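Print this page | E-mail this page
3 comments | 12 shares

Lavden Landing Historic District
Annual Site Inspection, July 19, 2023

1. Customs house (Civeck Street). Foundation stones sound. Mortar lost along 30 feet of the river wall. Repair before September.

2. Settlers' burial ground. Two markers leaning. Rope barrier required.

3. Pundow canal lock. Railing secure. Warning sign faded; replace.
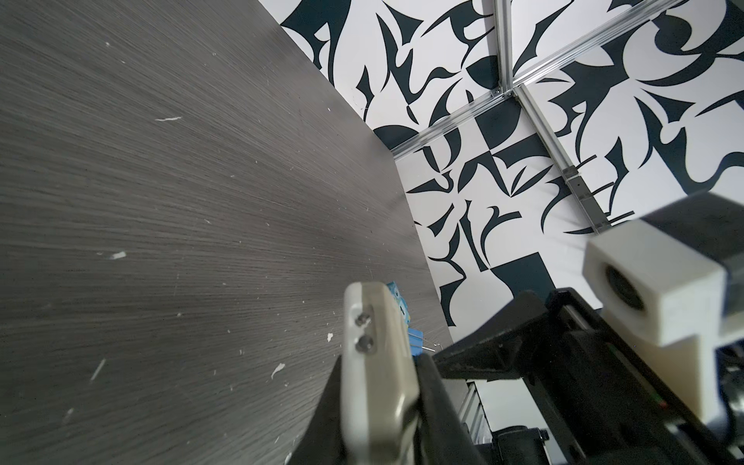 The Benmoussa Historical Society replied that the river wall had been repointed before, with modern cement, and asked that lime mortar be specified this time. The request is accepted.

4. Rail depot. Floor load limit of 100 persons to be posted at both doors.

5. Archive room. Extinguisher charged. Exit clear.

Share (12)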